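Bundgate Low Office Cabinet, Light Wood Grain
Item 361, from the Irnmont office range

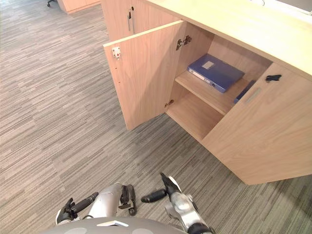
Precious Zwane wrote to us that she had put off buying a low cabinet for years, as every one she'd owned ended up with a door that sagged and rubbed, and that after a full winter of daily use her Bundgate still shuts the way it did the week it arrived. Thank you, Precious! Letters like that get pinned up over the packing bench.

We've been selling the Bundgate for 7 years now, and it remains the piece we suggest first when somebody calls up and says they have papers on the floor and no idea where to start. It's a low cabinet in pale, warm-toned laminate with a straight grain, and the same laminate carries on inside, so it looks just as nice with a door standing open (and in a busy office, let's face it, a door is always standing open). The wide countertop gives you a good place to set down the mail, or a plant, or the printer if yours isn't one of the giants.

Behind the door there's a single horizontal shelf. Plastic file boxes can lie flat on it with their spines facing out, and there's room underneath for the bulkier things that never seem to have a home. The doors hang on metal cup hinges and swing wide, and the handles are metal, the lower one a short brushed bar, easy to grab with an armful of folders.

Size and care
Width of the countertop: 156 cm
Suggested shelf load: up to 50 pounds, spread out evenly
Cleaning: a soft damp cloth, then a dry one. Please skip the scouring powder.

If a door looks a little crooked after a move, check that the cabinet is sitting level before you touch the hinges. Carpet can settle under the weight for a few days, and we'd hate for you to spend an afternoon with a screwdriver over something that a small shim would fix.

The Bundgate sits happily beside the taller Cledholm bookcase, which comes in a matching finish. Orders placed now ship in May, and if you'd like a sample of the laminate first, just ask and we'll put one in the mail.

Page updated March 12, 2016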